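Frequently asked questions about Okevov

We get a fair number of emails about the Okevov study, and since many of them ask the same things, Liesbeth Vandenberghe and I sat down and wrote out our answers properly. If you've written to us and only got a short reply, please accept this page as the longer one you deserved! We add to it whenever a new question comes up often enough.

What is Okevov, in plain words?

Okevov is a way of teaching a robot arm when to give up on a grasp and try again. Most learned policies we had worked with were pretty good at reaching for things and pretty bad at noticing that the reach had gone wrong. The gripper would close next to a part, lift nothing, and carry that nothing all the way to the bin with great confidence. Okevov adds a small second network that looks at the wrist view and the finger positions and gives one number, a kind of doubt score. When the doubt gets high enough, the arm backs off a little and starts its approach over.

Is it a new policy, or something you add to an old one?

Something you add. The main policy stays frozen the whole time, and you don't need access to its training code. You do need to be able to interrupt it and restart it from a new arm pose, which sounds easy and took Aivar Dzene most of February to get right on our controller.

How much data did you use?

We recorded 369 demonstrations by hand, and in 43 of them the person guiding the arm missed the part on purpose and then recovered. Those deliberate misses matter a great deal. We first tried learning the doubt score from ordinary demonstrations alone, and it came out so cheerful that it almost never asked for a retry.

Who did the demonstrations?

Nayeli Guzmán and Sławomir Kołodziej did nearly all of them, taking turns so that neither one got too tired. They have quite different styles - Nayeli comes in low and slow, Sławomir likes to drop straight down from above - and we were worried at first that mixing the two would confuse things. We ended up keeping both, and if you look at the recordings you can usually tell within a moment who was driving.

Why use a wrist view when an overhead one shows so much more?

We like overhead views too, and our main policy uses one. For the doubt score, though, the useful information is right between the fingers in the last bit of the approach, and from overhead the arm itself tends to cover that up. 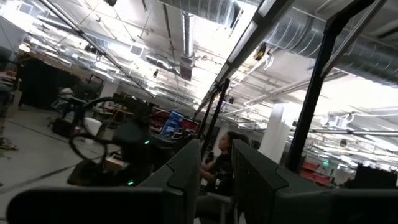 The price you pay is that the background changes with every turn of the wrist. One moment the network is looking at a tabletop, and the next it has half the building in view, lamps and all. Our early versions were badly thrown by this, and the doubt score would jump whenever the arm swung up between attempts. We now do two things about it. During training we swap in backgrounds from other recordings, keeping the area near the fingertips as it was. We also ignore the score completely until the gripper is within its approach zone, so whatever it thinks about the ceiling doesn't count.

Do bright lights cause trouble?

They can. Overexposed patches were the most common thing we found when we went looking for false alarms. Fixing the exposure helped more than any change to the network did, and I'd suggest trying that first if you're seeing retries that make no sense to you.

How well does it work?

We ran 200 test trials with parts that were not in the demonstrations. With Okevov switched on, the arm recovered from most of its missed grasps without help, and it was noticeably better with blocky parts than with thin, flat ones. Washers and small clips are still a weak spot. When a part is thin enough, a good grasp and a miss look almost the same to the network, and the finger positions barely differ either. The full tables are in the paper, broken down by part type, and we'd rather you read those than take one headline number from us.

Does it ever get stuck retrying?

It did, and it was quite something to watch. We now allow two retries per part, after which the arm moves on to the next one and leaves a note in the log.

What about the Verschueren baseline?

Several readers asked why our comparison uses the older version of it. That was the version we had running reliably when the trials began, and we didn't want to change the setup halfway through. Ward Verbeke is repeating the comparison with the newer one and we'll post the results here, whichever way they go.

Can I run it on a different gripper?

Probably, as long as it has two parallel fingers and reports how far open they are. You will need to record some deliberate misses of your own, as the ones from our gripper don't carry over very well. We have no experience with suction cups or with hands that have more fingers, and would love to hear from anyone who tries.

Where are the code and the recordings?

The code is in the Grallier repository, along with the settings we used for every trial. The recordings are shared on request while we finish cleaning up the labels - please say in your message whether you need the raw files or only the wrist view, as the raw set is very large.

Can we visit?

Yes, gladly! Wednesday afternoons are best. Write to Liesbeth beforehand and tell her what you'd like to see, and if you want to bring a few parts of your own to try, let her know their size so we can check that the fingers open wide enough.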